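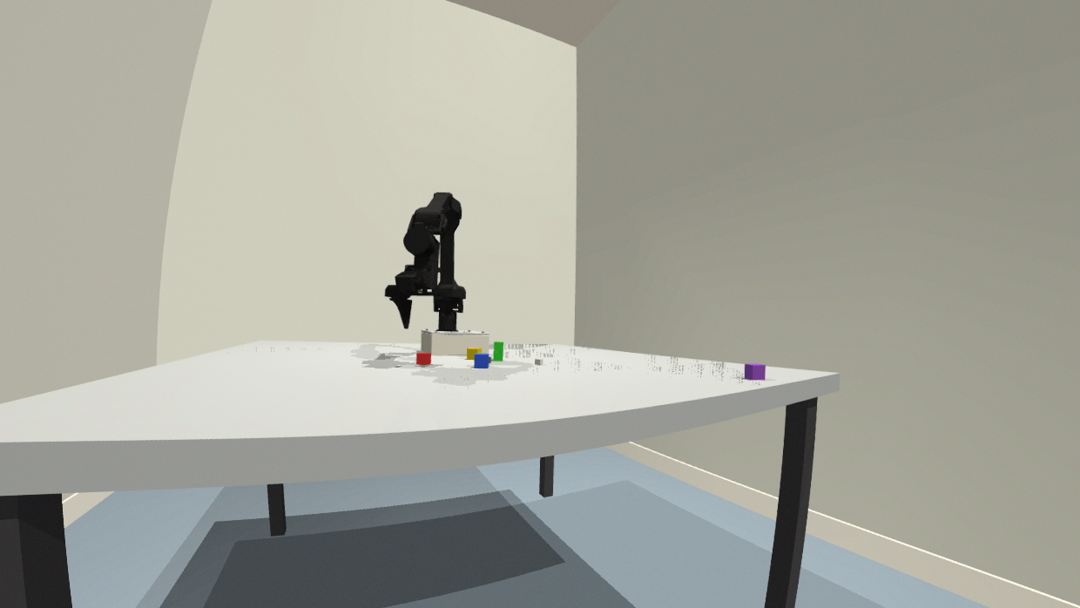 GRADTHORPE, December

The Josley people were back in town this month with their home battery pitch, and since four readers wrote in asking whether they should sign, I went and sat through the evening session at the Beaudoin Hotel. There was coffee and a slide show. I came home with a folder, a pen and a lot of doubts.

The offer goes like this. You let Josley put a battery in your garage or on an outside wall. You pay nothing up front. It charges overnight when power is cheap and runs the house in the late afternoon when power is expensive, and you and the company split what you save. The brochure says the average home will be better off by $1,128 a year. It says so on the cover, again on page 2, and once more on the back in green.

I asked where the number came from. The young man at the front said it was modeled. I asked what kind of house had been modeled, and he said a typical one. After a bit more of this he agreed to send me the details, and to his credit he did send something, though it was mostly the brochure again with a longer section of small type.

The small type is worth your time. The typical house uses electric heat, has two electric cars and is on the peak-hours rate plan. I know very few houses like that on my side of Gradthorpe. Most of us heat with gas, and plenty of us are still on the flat rate, where power costs the same at four in the afternoon as it does at midnight. On the flat rate a battery that waits for cheap power has nothing to wait for. You would have to switch plans first, and if you are home all day with the dryer going, switching could cost you money before the battery has earned a cent.

Then there is the contract. It runs 40 pages, and the parts I would read first are near the end. The company may draw on your battery during what it calls grid events. It doesn't say how many of those there can be in a year, or how much charge will be left for you afterward. Anyone who wants the thing mainly for outages should think hard about that, because a grid event and an outage tend to come in the same kind of weather. I asked if there was a minimum the company would always leave in the tank. I was told it was "configurable." By whom, I still don't know.

Selling your house is another matter. The buyer has to take over the agreement, or you pay a removal fee that is worked out at the time. I don't like any fee that is worked out at the time.

Dzintra Priedītis, who had a battery put in by the same outfit when she lived over in Ziltcombe, takes a kinder view than I do. "It's quiet, it got us through one bad night, and the bill did go down," she told me. How much? She thought it was enough to notice. She had also put in new windows that same fall, so I am not sure what her bill proves, and when I said so she laughed and said she wasn't sure either. She would sign again, but only after getting the outage reserve in writing.

I don't think this is a swindle. Batteries work, and somebody with solar panels and a big afternoon load might do well out of it. My trouble is with a savings figure built on a house that isn't yours, handed to you by a person who gets paid when you sign. We had the same sort of evening with the water softeners, and the same coffee too, I think.

If you are tempted anyway, dig out a full year of power bills before you call. Check which rate plan you are on – it's usually on the second page, in tiny print. Ask Josley to run the numbers on your own usage and put the result in an email. Ask what the reserve is during a grid event, what removal would cost today, and who pays if the wall needs repair. Don't sign at the hotel. The discount for signing that night was offered last spring too, and I would bet on seeing it again.

I have sent the company a list of questions and will print the answers if they come. If you already have one of these batteries and have kept your bills from before and after, I would very much like to see them. Blank out your account number and drop copies through the newsletter slot.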